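Inside Tronomance: keeping the hand and the floor in the same clock

Eusebio Mamani maintains Tronomance, the control and logging layer that sits between the motion planner at Garine and the legged platforms it drives. He has worked on it for three release cycles. The current one, due in September, replaces the scheduler, and most of our conversation on a Thursday morning was about that.

The old scheduler ran every controller in a single loop. Arm, hand, legs and logging all shared one process, and the slowest member set the pace for the rest.

"It was fine when the arm was bolted to a bench," Mamani says. "You can lose a cycle on a bench and the only result is a gap in a plot. Put the same arm on something that balances and the gap goes into the ankle torque."

The replacement splits the work into two processes. The first handles balance and joint safety, runs at a fixed rate, and allocates no memory after startup. The second, called Pacheco inside the team, takes in everything with variable cost: wrist camera images, grasp candidates, collision checks, the operator interface. The two exchange data through a shared buffer with a sequence number on each entry. If the balance process finds a stale number, it holds the last accepted arm command and ramps velocity to zero.

The ramp was the part that took longest. A first version simply froze the arm. Mamani describes the outcome as "technically safe and mechanically rude." Stopping a moving forearm in one control cycle puts an impulse into the torso, and the balance controller then has to absorb a disturbance that the safety logic created. The shipped version spreads the stop over 30 control cycles and publishes the planned deceleration to the leg controller before the first cycle executes.

"The legs need to know what the arm is going to do. Telling them afterward is useless. We had the message going out in the right format, on the right topic, one cycle late, and it took us most of a month to see it because every log looked correct. The timestamps were written by the logger. They should have been written by the sender."

All timestamps in Tronomance are now written at the source. The logger adds a second stamp on arrival, and the difference between the two is stored as its own channel. Mamani calls it the most useful number in the file and the one that people outside the group ask about least.

Perception brings its own timing problem. The wrist camera moves with the arm, so an image is only useful if the arm pose at the moment of exposure is known. Vurton, the calibration tool that ships with the release, estimates the offset between exposure and joint readings by sweeping the wrist over a high-contrast edge and fitting the lag.

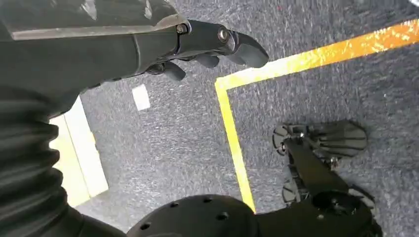

The hand over the carpet, with a foot inside the corner of the yellow tape line.

The robot's own body is the other difficulty. From a camera at the wrist, fingers and feet can take up a good share of the image, and most of it is black plastic with very little texture. The segmentation model tended to merge adjacent dark parts into a single region, and the collision checker would then treat that region as an obstacle.

"We were asking a network a question we already had the answer to," Mamani says. "The joint angles tell you where the foot is. So now we render the robot model into the camera view, grow the silhouette by a margin, and remove those pixels before anything downstream runs."

The margin is configurable. Set too tight, flexible covers leak through the mask, as their shape is not in the kinematic model. Set too wide, the mask hides the object that the fingers are about to close on. The default is tuned for reaching. A separate value applies once the gripper enters its closing phase, and the switch between the two is logged as an event.

I asked whether the flexible parts could be modeled properly. Mamani is not in favor. A corrugated sleeve folds differently depending on the path the joint took to reach its angle, and a model accurate enough to help would cost more time than the mask saves. The team stores a swept volume for each cover and accepts the waste.

Planning has changed less. The planner still samples grasps, scores them, and passes the best one to trajectory optimization. What is new is the deadline. Each request carries a time budget, and the planner must return its best answer when the budget runs out, flagged as complete or partial. Pacheco rejects a partial answer if the arm is within a configured distance of a leg. Elsewhere it accepts the answer and replans on the move.

Test coverage is the area where he is most careful with claims. The regression suite has 151 recorded runs, each replayed against the new code with the original timing. Replay catches changes in decision logic. It does not catch changes in contact behavior, as the recorded forces belong to the old trajectory. For those the team goes back to hardware.

"People see a green replay and want to merge. Green replay means that the code made the same choices given the same inputs. On hardware the inputs depend on the choices."

Two items are being held out of the September release. One is automatic recalibration, which would run the Vurton sweep whenever the measured lag drifts. It works in the lab, but it moves the arm without an operator request, and Mamani wants an explicit permission step before it ships. The other is log compression. The present format writes uncompressed channels, and long sessions fill a disk sooner than anyone would like. A compressed format exists, but it cannot be read if the process is killed before the file closes.

"The logs you need most come from processes that died," he says. "I'll buy disks."

Existing users will have to edit their configuration files. The single rate setting is gone and each process has its own. A conversion script handles the common cases and prints a warning for any controller that reads the clock directly. Custom controllers in that last group need to take time from the cycle header. Mamani's advice is to search for those calls before upgrading, and to run the first session with the arm speed limit lowered and the arrival lag channel open on a second screen.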